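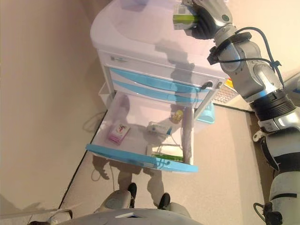

How long should I leave the dehumidifier standing before I switch it on for the first time?

Leave it upright for a full night if it has been carried or delivered on its side, and for an hour or two if it has stayed upright the whole way home.

Section 3: Drying clothes with your Zarden dehumidifier

Plenty of our customers buy a Zarden for a damp back bedroom and then find, usually some time in the first wet April, that they are using it mostly for the washing. We are very glad when that happens! Laundry mode draws 224 watts and can be left to get on with things while you do something nicer, but it does like a little help with the setting up, so please have a read through before your first load.

1. Choose a small room with a door that shuts properly. A box room or bathroom is ideal. Close the windows too, or you will be drying the garden.

2. Stand the unit on a firm, level floor with a clear hand's width behind it and the top grille completely uncovered.

3. Hang the washing on your airer with a gap between one piece and the next. Thick things such as jumpers and towels want the outside rails, where the air reaches them first.

4. Point the louvre at the lower half of the airer. The warm air rises by itself, and cuffs and hems are always the last to dry.

5. Press MODE until the shirt symbol lights up, then press START. The fan runs at full speed for the first few minutes, so don't be alarmed by the noise.

Note: laundry mode works best when the room is at 19 degrees or warmer. In a colder room it will still do the job, only more slowly, and you may hear it pause now and then to defrost itself.

Knitwear

Wool and heavy knits need a gentler hand. Press them in a towel first (never wring them), ease them back into shape, and dry them flat if you possibly can. Turn them over at half time and set the fan to LOW.

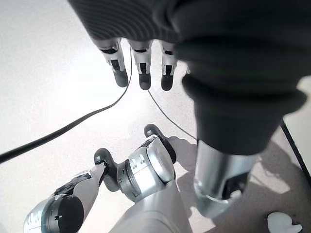 Fig. 6. Dark grey ribbed knit, bunched into folds.

Caution: never drape clothing over the unit itself, however tempting it looks on a busy Saturday. A covered grille will make it overheat and cut out.

Emptying the tank

The tank holds 3,000 ml, and when it is full the red light comes on and the compressor stops.

1. Switch off at the front panel and wait for the fan to come to rest.

2. Slide the tank out slowly with both hands, keeping it level.

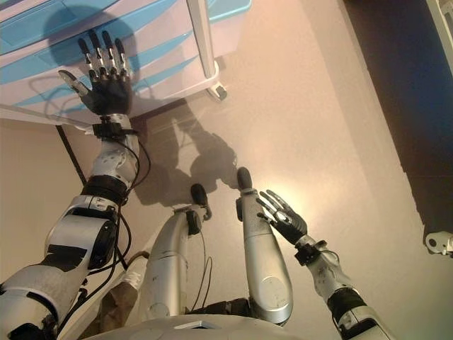

3. Pour the water away down a sink or outside drain. It isn't fit for drinking, for pets or for fish tanks.

4. Rinse the tank, wipe the float with a soft cloth and push everything back until you hear the click. If the red light stays on, the float has most likely caught on its hinge, so take the tank out again and give it a gentle nudge.

The filter reminder appears after 2,000 hours of running. Cleaning is covered in Section 4.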